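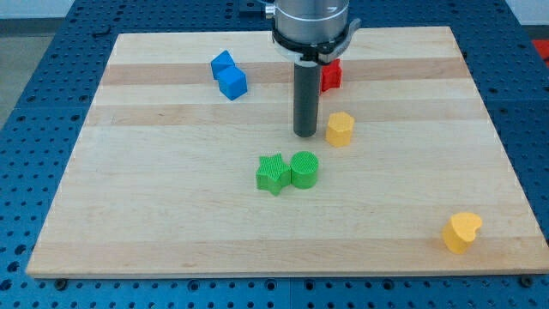 Can you glue a cracked bowl back together with hide glue if somebody already tried white glue on it?
Only after you get every bit of the white glue out, and that takes way longer than the gluing does.

July, bench notes, mandolin repair

Okay, so the bowlback mandolin from Padska is finally open and I want to get all this down before I forget it. Top came off a little after 6 in the evening, with a warm palette knife and a lot of muttering. The seam on the treble side let go like a dream, the bass side fought me the whole way (somebody has been in there before with white glue, and plenty of it). There's a pencil note inside on the neck block that says "Ristić 1999," so now I know who to blame! The instrument itself is a good deal older than that, going by the label, but the label is mostly brown smudge and I'm not going to swear to anything.

Cracks: the long one follows the joint between two ribs nearly the full length of the bowl. The short one is across the grain near the tail and worries me more. Vlasta looked at it over my shoulder and said "cleat it," then went back to her cello, so I guess we're cleating it.

Getting the old glue out. I tried warm vinegar on a cotton swab, left it ten minutes, scraped with a bit of sharpened bamboo skewer. Works fine on thin spots. On the fat blobs I had to go back over and over and I still got a gummy skin that only rolled up under my fingernail. Do NOT use the steel scraper in there, I took a sliver off the paper lining and felt sick about it. Radka, if you're reading this, I borrowed your dental pick, it's in the tea mug by the sink.

Glue: mixed a small batch of the Clolent granules, one part to two of water by weight, soaked overnight, heated slowly in the jar. It was too thin for my taste so I let it sit with the lid off for a while. Second test joint on scrap spruce broke in the wood and left the glue line alone, good enough for me.

Dry fit on the long crack went well with inner tube strips wound around the bowl over wax paper. I tried the little cam clamps first and they just skated off the curve, every single time. Rubber wins. Got the ribs level with the pad of my thumb and then marked the strip positions in chalk so I can find them again when the glue is gelling and I'm panicking.

One thing I keep going back and forth on is the finish. The Flamelo spirit varnish is close in color but it goes a bit orange over bare rib, and the old finish is more of a tobacco. I put two coats on a test offcut and it's by the window now. Radka thinks a drop of brown in the second coat, I think the first coat. We'll do one of each.

Also the case! Red lining, smells like a church basement, has a string receipt from 2000 tucked in the pocket. Kept it with the paperwork for the owner.

To do next:
warm the ribs before glue, hair dryer on low
cut cleats from the quartered spruce, grain across the crack
find more inner tube
call the owner about the missing tuner button, bone or plastic
put the dental pick back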